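Progress report to the Overgaard fund: Stindis water and drainage works, second period

1. Status

Work on the Stindis building continued through June. The roof drainage is complete. The replacement of the supply main is complete as far as the inner valve. The sump and backflow work in the lower level is behind schedule and is treated separately in section 4.

2. Roof drainage

All gutters on the north and east sides were taken down and replaced with a wider profile. The old downpipes discharged onto the paving next to the foundation wall, which accounts for the staining reported in the first period. The new downpipes connect to a buried line that falls toward the street connection at a constant grade. The line was flushed and inspected before backfill. One joint near the loading door failed the first test and was remade. It passed the second.

The fund asked whether leaf guards had been included. They have been fitted on the east side only, where the trees are. The north side has none and does not need them at present.

3. Supply main

The original main was galvanized steel with heavy internal scaling. Static pressure at the street was normal, but flow at the upper taps was poor whenever the ground floor was drawing water. The new main is polyethylene from the meter to the inner valve. The contractor, Vota, pressure-tested it and left the test sheet with the building file. Flow upstairs has improved. We have not yet measured it under full load and will do so once the remaining branch lines are connected.

The shutdown lasted longer than announced — a full morning instead of two hours — owing to a seized stopcock. Ground floor users were told by notice on the main door.

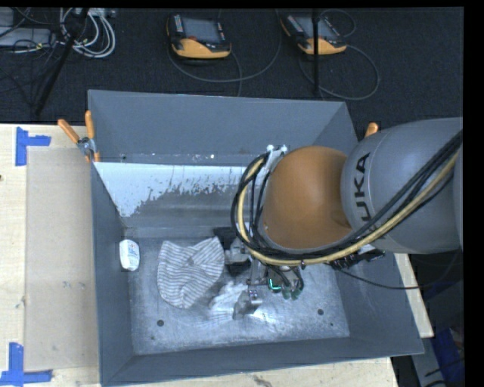
Bin and robot arm.

4. Lower level

The sump pit was excavated to the design depth, but the soil on the west side was softer than the borings indicated. Vota stopped work and asked for a revised lining detail. The revision has been approved and adds $3000 to the cost of this item. The amount is covered by the contingency and no additional funding is requested.

The backflow preventer has been delivered and is in storage. It cannot be installed until the pit lining has cured. The pump controller supplied by Caster arrived with the wrong float switch and a replacement is on order. We expect a delay of 30 days for section 4 as a whole.

5. Expenditure

Spending on sections 2 and 3 is within the approved amounts. Retention on the drainage contract will be held until the line has been through one winter. Invoices are attached to the paper copy of this report.

6. Next period

Line the pit, install the pump and backflow preventer, connect the remaining branches, and carry out the flow measurement. Paving along the north wall will be reinstated last.

Comments (3)

groundfloor_tenant
Is the branch to the kitchenette included in the remaining lines? The cold tap there still runs brown first thing in the morning.

Stindis building office
Yes, it is on the list for the next period. Please run the tap until clear for now.

mapleside
The buried line passes close to the old cistern shown on the site plan. Was that filled or left open? I can't find it in this report or in the first one.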